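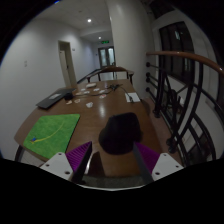
black bucket hat, coming with me

Skustongate resort, anyone stayed in October?

iona_mciv
Hi all. Booked six nights at Skustongate, garden villa, half board. First proper holiday in ages. Questions, sorry, bit rushed, on lunch:
- worth upgrading to over water? they want 455 a night extra
- is the tennis any good or just one sad court
- boat or seaplane from Ilcombe?
Ta. Iona

platis_regular
Don't upgrade. Garden villas are bigger and you get shade. Over water ones cop the full arvo sun and the deck is too hot to stand on. Spend it on dinners.

BrayanH
Disagree. We had 304, last one on the jetty, best room I've ever slept in. Fish under the steps at breakfast. If its a once off trip do the upgrade. You won't remember the dinners.

platis_regular
You'd remember the walk though. 304 is miles from the restaurant. My mum couldn't manage it, and the buggy takes forever after 9 pm.

BrayanH
Fair for your mum. Took us 12 minutes, nice walk, stars etc.

marleny_c
Tennis: two courts, floodlit, decent surface. Coach is good but books out so email ahead. Racquets free, balls not. Go before 8 am or you'll melt.

iona_mciv
Oh brilliant re the courts. Is coaching dear?

marleny_c
50 for a group hour when we went. Private was more, didnt ask.

Amparo Chambi
Boat. Seaplane only goes in daylight so if your flight lands late you're stuck overnight in Ilcombe at your own cost. Happened to us. Nobody at the desk warned us either.

BrayanH
Seaplane every time, the view is half the fun. Just land before 2 pm.

Amparo Chambi
And if the flight's delayed? Ours was. Boat is rough in October but it goes.

orsi_k
Did both islands last year, Platis and this one. Platis has the better reef, Skustongate better food by a mile. Skip the Montoya grill tho, overpriced and they colour the lighting so dark you can't read the menu. The noodle place behind the pool is where the staff send you if you ask.

platis_regular
Montoya is fine?? Had the snapper twice.

orsi_k
We had the snapper too. Grey.

iona_mciv
Haha ok. Landing 4.40 pm so boat it is. Leaning garden villa, sorry Brayan. Will email about coaching tonight. Does anyone know if half board covers the noodle place?

marleny_c
It did for us, drinks extra.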